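Yayra Quansah
@yayraq_eats
March 25, 2020

1/ My cousin Nana has sent me yet another "how to set a proper breakfast at home" guide. This one's from Ofori, the tableware shop, and it runs to 61 tips. I've read the lot so you don't have to. I am not convinced.

2/ Tip one is to warm your plates. In my kitchen a warm plate is a cold plate by the time the kettle's boiled. Kwadwo Osei swears by it. Kwadwo also irons tea towels.

3/ There's a whole section on linen. Napkins "in a neutralising tone", 95 dollars for a set. Neutralising what? The jam?

4/ Then colour. You're meant to pick one soft colour for the plate and a different one for the mug, and never buy the matching set. I was ready to hate this. My favourite mug has been brown since uni and I didn't see why it needed a friend.

5/ Fine, I'll give them half a point. Lavender plate, pale teal mug behind it, off-white table, and something stripy and orange that might be a croissant or might be a bread roll. The colours do sit nicely together. I still want to know what the pastry is.

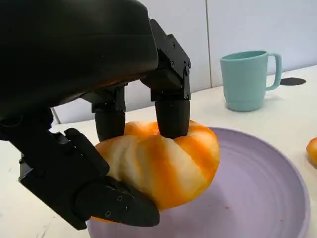

6/ Back to complaining. "Always serve pastry on a plate with room around it." Says who? A croissant drops flakes in every direction - you'd need a serving tray and a dustpan. I eat mine over the sink.

7/ Wenceslao Gallardo replied to say the mug should go on the right with the handle at four o'clock. I asked him where he'd read that and he said Clotar, the homewares mag. Mate, Clotar also told us to keep butter in a drawer.

8/ The guide says a good breakfast table takes five minutes. I tried it this morning. The plates were at the back of the cupboard behind the slow cooker, so no.

9/ Verdict: buy a plate in a colour you like, if you need a plate. Skip the napkins. Nana, please stop sending me these. (She's already sent me one on soup.)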